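Furnstead folding cell, data card + readme

Status: usable, docs behind. Last touched Wednesday, April 16, 2025.
Maintainer: Silvana Peixoto. Shift notes: Pentti Huttunen. Questions about labels go to Oriana Gallardo.

What this is

Recordings and work notes from the garment folding cell at the Dornham returns floor. 200 sessions. Two arms, head view plus wrist views, joint logs, and a text file per session with what the operator wrote down. The notes are the part most people skip. Please don't, half the value is in there.

Why it was collected

Dornham put arms on the folding table and wanted to know what happens to the jobs next to it. So the set covers both: the folding itself, and who did what during the shift. Folding used to be a full time station. Now one person runs the cell and also does sorting, tagging and the reject bin. Some like it better. Some miss having one job and being left alone with it. Both kinds of comments are kept as written.

Folder layout

sessions/ one folder per session, numbered
sessions/NNN/head.mp4
sessions/NNN/wrist_l.mp4, wrist_r.mp4
sessions/NNN/joints.csv
sessions/NNN/notes.txt
shifts/ rota sheets, names replaced with role codes
survey/ answers from 15 staff, free text

Task

Garment on the white table, both grippers take an end, lengthwise fold first, then crosswise. Operator steps in when the cloth bunches. Step-ins are logged in notes.txt with a reason code (see codes.txt, it's short).

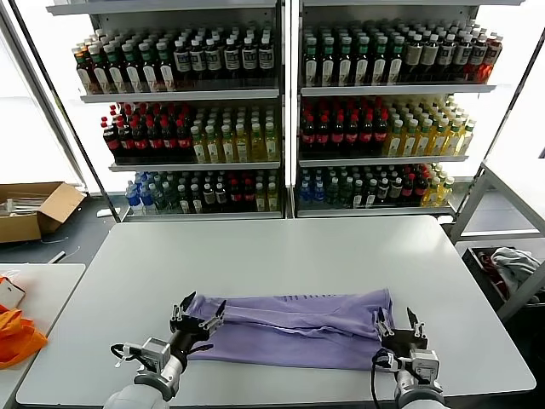
Who decides when the arms stop, the software or the person at the table?
The person at the table. There is a stop button and any operator can use it without asking a lead. Every stop gets logged as an event, no name attached, and stops don't go into anyone's review.

What changed for staff

From the survey and from Amirhossein Bakhtiari's interviews in February:

- less standing in one spot, more walking between stations
- wrist and shoulder complaints down, eye strain up (screen is too small, on the list)
- new people learn the cell quicker than they learn hand folding, but then can't fold by hand when the cell is off. Gregor Crichton now runs hand folding practice every other week
- pay grade for cell operators still open. Was promised by spring. Survey answers are pretty blunt on this one
- breaks: the arms don't need them so the breaks drifted. Fixed on the rota now, see shifts/

Wrist views

Good for finger position, bad for whole-garment shape. Window side goes nearly pure white in daylight, so don't tune exposure on those. The bottle shelves behind the table show up in a lot of the footage. Not labeled, not part of the task, but a detector trained on this will happily learn them. Crop or mask if that matters to you.
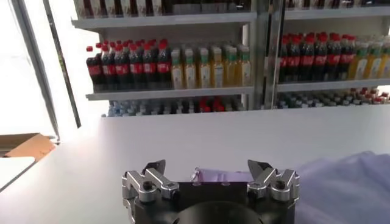

Labels

Gikska format, converted with the Nisbet script in tools/. Phases: reach, grip, lift, fold, smooth, release, idle. Hand checked on a subset, 2000 segments. Smooth and fold get mixed up the most. Oriana has a fix half done.

Labels for the human side (tag, sort, reject, assist, waiting) come from the rota and the notes, not from video. Times are to the minute at best.

Known problems

- 9 sessions have no left wrist video, listed in missing.txt
- early sessions use the old reason codes, mapping is in codes.txt
- notes were typed during the shift, so expect spelling mistakes and a few half sentances
- night shift barely covered. Pentti asked twice, no slots
- thin fabrics overrepresented compared to what the floor gets

Use

Fine: fold policies, grasp work, studies of how jobs change around a cell like this.
Not fine: ranking operators, guessing who worked which session, setting speed targets for people from the arm logs. That last one was agreed with staff before recording started and it applys to anyone downstream.

To do

bigger screen results, second survey, reupload shifts/ with the corrected break times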